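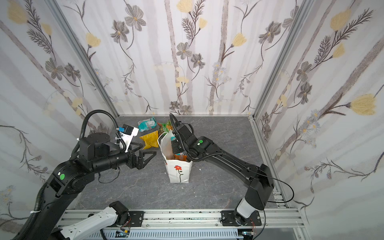 Page last changed: July 19, 2023

Packing snack bags upright in a white paper carrier

Posted by Cloter in Packing and Parcels

I put together snack bags for a reading club, one per household, and I use white paper shopping bags with no stiffener in the base. The contents are mixed small packages: bars in flow wrap, which are dense for their size, and pillow-type bags of chips and puffs, which are mostly air. A filled bag has to stand open on a smooth floor until it is picked up, sometimes for a couple of hours, and then survive a walk home.

I have two problems. The first is that the bag leans. It stands when I let go of it, but by the time I have filled the next few, one side has creased near the bottom and the whole thing tilts toward the crease. The second is breakage. The chips at the bottom come out as crumbs, and the packages that are still outside the bag when it looks full are always the light, bulky ones, which then get pushed in on top and split the side seam.

The bags are sold under the name Jendine and are rated on the label for 2 kg. My heaviest load so far was 800 g on a kitchen scale, so I do not think I am over the limit. I do not want to change to plastic or to boxes. Is there a packing order that fixes this, or is it the paper?

Posted by Steinarsdóttir

It is mostly the order, and partly the way the bag is opened.

Start with the opening. A flat-folded paper bag has a crease across the lower part of the front or back panel where the base was folded up for shipping. If you shake the bag open and start filling, that crease stays in the panel and acts as a hinge. The load pushes outward above it and the bag folds at the same line every time. Before anything goes in, put one hand inside, press the base flat against the table, and run a thumb along each of the four bottom edges from the inside. Then push the shipping crease outward until the panel is straight. It will still be visible as a line, but it should not bend under light pressure.

Next, the base. Without a stiffener the base sags between the corners as soon as you lift, and when you set the bag down again it rests on a curved surface. A piece of cereal-box card cut slightly smaller than the base is enough. If the card has to be forced in, trim it. A tight card pushes the corners out and starts a tear.

Then the order:

Dense, flat packages first, lying down, until the base is covered edge to edge. Bars are suitable. If they do not cover the base evenly, turn one of them crosswise instead of leaving a gap on one side.

Dense packages that are left over go on end against the two narrow sides, where the gussets are. The gusset folds are the weakest part of the wall and this keeps them from collapsing inward.

Pillow bags last, standing on their bottom seams, in the space between. They should be held lightly by their neighbors. If you have to press on them to get them below the rim, the bag is full and one of them should come out.

Leave the top open and keep a margin of two fingers between the highest package and the rim if the bag has to be carried any distance. For standing on a floor, it does not matter if something shows above the rim, provided that it is one of the light ones.

The weight is not your problem. The rating on a paper carrier is for lifting by the handles with the load spread over the base. It says nothing about whether the bag will stand up. I have had bags fall over at less than half of your 800 g with everything leaning on one panel.

On the packages that get left outside: lay everything out next to the bag before you begin, sorted into flat and puffy. If a chip bag is lying flat and has a fold across it, straighten it first. A folded pillow bag takes up more room than a straight one, and the air is forced into one end, where the seal is under tension.

Posted by Fundar

just buy bags with a square bottom. we did nearly 40 of these in April with the thicker kind and none fell over. didn't use card

Posted by Cloter

Thank you both. The bags I have are square-bottomed, or at least sold that way, so I think the crease is the cause. I opened six of them as described and left them standing empty overnight. Five were straight in the morning and the sixth had a slight lean to the back.

With card in the base and the bars laid flat, a filled bag stood for the afternoon on the kitchen floor. I did have to leave out one large bag of puffs per household, which I will hand over separately.

One thing I would add – the card should go in with the printed side down. Mine had a glossy face and the bars slid on it when the bag was tilted. On the plain side they stayed where they were.

Posted by Steinarsdóttir

Plain side up is right. If they still slide, a single sheet of kitchen paper over the card is sufficient. Do not tape the card down, as the tape lifts the inner ply when someone removes it to reuse the bag.

This page has been viewed 438 times.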